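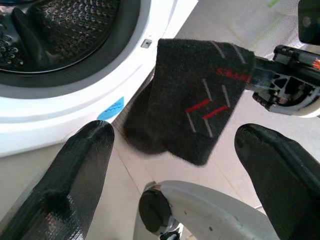

How to Stop Losing Socks

I used to blame the washing machine. Everyone does. It has a dark round mouth and it can't defend itself. Then I went through 13 loads with a notebook beside me, like a person with no other plans, and learned that most of my missing socks had never made it to the laundry at all.

What you need

A mesh bag with a zipper, one per person. A shoebox. A pen. I bought my bags from Nitetti, but any bag that closes will do.

Step 1: Hang the bag where the socks come off

Your hamper is in the wrong place. Socks come off by the couch, beside the bed and, in my house, halfway up the stairs. Put the bag there. My sister-in-law, Gráinne Lenihan, hung hers on the back of the bathroom door and has been smug since December.

Step 2: Zip it and wash it zipped

Don't fill the bag past halfway or the socks in the middle will come out as they went in. Close the zipper all the way and tuck the pull under its flap if it has one.

Step 3: Check the rubber

When the load is done, run a finger around the inside of the gray door gasket. A dark sock can sit in that fold for weeks. So can a guitar pick, apparently.

Step 4: Start a singles box

Any sock without a partner goes in the shoebox, with the month written on the lid. No sock goes back in the drawer alone. Be firm about this.
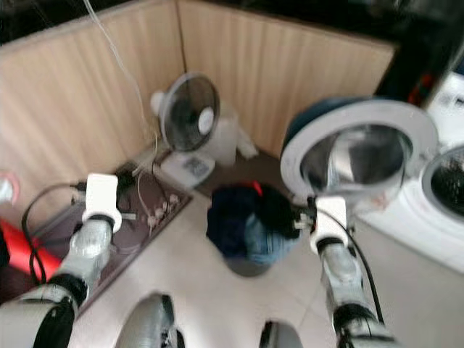
Sorting goes faster if you do it on something with an edge. I tried the bed first and lost two socks down the back of it, which felt like a step in the wrong direction. A dark brown tray on the floor will keep a scatter of small white connectors and cables together, and it will do the same for baby socks, the slipperiest garments ever sold. Dark socks need a pale towel underneath — navy and black look identical until you're at work.

Step 5: Set a deadline

Singles get two months. After that they become dust rags, or they go on your hand for wiping down the blinds. I kept one gray wool sock for 52 weeks out of sentiment. Its partner was in a ski boot.

If you're still short after all this, buy one kind of sock and only that kind. Mine are plain black, and I haven't matched a pair since.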